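Clearing a Grip-Force Fault After a Two-Arm Handling Task

November 13, 2024
By Wajid Khokhar, Kevside

This procedure applies to any station on which one arm holds a soft item while the other arm approaches it. Follow it whenever the controller reports fault 283 (grip force not confirmed) and the holding arm does not release on command. 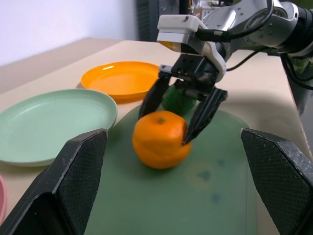

Step 1. Stop both arms

Press the stop button for the station, not the pause key on the screen. Pause leaves the fingers powered. In October an operator reached in to free a piece of fruit during a pause, and the fingers closed by 8 mm when the controller retried the grip. The operator was not hurt, but the incident was logged as a safety event.

Step 2. Save the log

Copy the Ferkilent log to the station folder before any restart. A restart erases the force readings.

Step 3. Open the fingers by hand

Turn the release screw on the holding gripper until the fingers move freely. Do not pull on the item. Keep hands out of the space between the two grippers, and do not use the cables as a handhold.

Step 4. Inspect the contact surfaces

Wipe the inner face of each finger with a dry cloth. Look for torn grip material, juice, or peel. Replace a finger if the grip surface has lifted.

Step 5. Reset the force limit

Set the limit to 100 percent of the value on the item card. In the October case the limit had been raised by hand and was never returned. If fault 289 appears at this point, the sensor must be zeroed with the fingers fully open.

Step 6. Test at low speed

Run the grip cycle 8 times with one arm parked. If fault 283 returns, tag the station out of service and notify the shift lead.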